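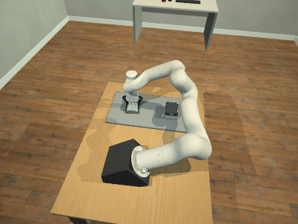
Simulation des Arbeitsplatzes: Roboterarm mit Parallelgreifer über der grauen Arbeitsmatte.

Projekt Clondo: Zwischenbericht an die Gosselin-Stiftung
Antragstellerin: Tarnetti Labordienste, Standort Zornelwood
Stand: 27. August 2021
Berichterstattung: Mackenzie Lapointe, Projektleitung

Gegenstand der Förderung

Seit Januar bereitet Tarnetti die Teilautomatisierung der Plattenannahme in Zornelwood vor. Ein Roboterarm soll Mikrotiterplatten aufnehmen, in Halter setzen und an die Messgeräte übergeben. In der Annahme werden an starken Tagen bis zu 500 Platten bewegt, bisher ausschließlich von Hand. Sechs Beschäftigte teilen sich diese Arbeit in zwei Schichten.

Der Bericht umfasst die Simulationsphase, die Beteiligung der Beschäftigten und die Planung für den Aufbau im Labor.

Stand der Simulation

Arm, Tisch und Arbeitsmatte sind im Modell angelegt. Geübt wird vor allem das Greifen und Absetzen einer einzelnen Platte bei wechselnder Ausgangslage. Insgesamt wurden 164 Durchläufe ausgewertet. Die meisten Fehler entstanden beim Absetzen, wenn die Platte leicht verdreht über dem Halter ankam. Die Anfahrhöhe wurde daraufhin geändert und die Absetzbewegung verlangsamt. Ein Durchlauf dauert damit länger als im Antrag angenommen. Für die Annahme ist das vertretbar, weil die Messgeräte ohnehin den Takt vorgeben.

Noch nicht im Modell enthalten sind Platten mit Deckel und Platten mit Klebefolie. Beide kommen im Alltag vor und müssen vorerst weiter von Hand eingelegt werden.

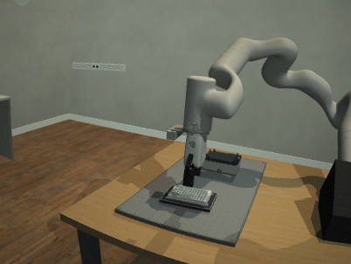 Veränderungen für die Beschäftigten

Das Umsetzen der Platten gilt im Team als eintönig und belastet nach längeren Schichten Handgelenke und Schultern. Mit dem Arm fällt ein großer Teil dieser Griffe weg. Dafür kommen Aufgaben hinzu: Plattenvorrat bereitstellen, Läufe freigeben, Störungen beheben, Halter reinigen und prüfen. Stellen werden nicht gestrichen. Diese Zusage steht in der Betriebsvereinbarung, die der Betriebsrat im Frühsommer unterzeichnet hat.

Zwei Beschäftigte haben sich gegen eine Schulung an der Steuerung entschieden und bleiben in der Handannahme. Für die übrigen vier läuft die Einarbeitung am Modell. In den Gesprächen wurde mehrfach gefragt, wer bei einer falsch eingelegten Platte verantwortlich ist. Geregelt ist nun, dass die freigebende Person die Ausrichtung vor dem Start kontrolliert. Maßgeblich ist dabei die Markierung der Position A1 am Halter.

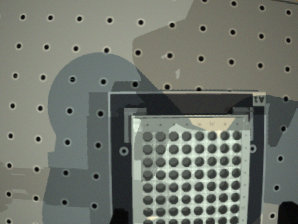
Diese Kontrolle wird im Laufprotokoll mit Kürzel vermerkt. Die Spätschicht hat darum gebeten, das Protokoll am Bildschirm statt auf Papier zu führen. Eine Maske dafür ist in Arbeit und soll vor dem Probebetrieb vorliegen.

Mittelverwendung und nächste Schritte

Von den bewilligten Mitteln sind 75 Prozent abgerufen. Der Rest ist für die Schutzeinrichtung am Tisch und die Abnahme durch die Sicherheitsfachkraft vorgesehen. Die Schutzeinrichtung hat eine längere Lieferzeit als geplant, der Aufbau im Labor verschiebt sich dadurch um einige Wochen. Eine Aufstockung der Mittel beantragen wir nicht.

Bis zum nächsten Bericht werden die Platten mit Deckel in das Modell aufgenommen. Danach beginnt der Probebetrieb, zunächst nur in der Frühschicht und mit einer zweiten Person am Platz.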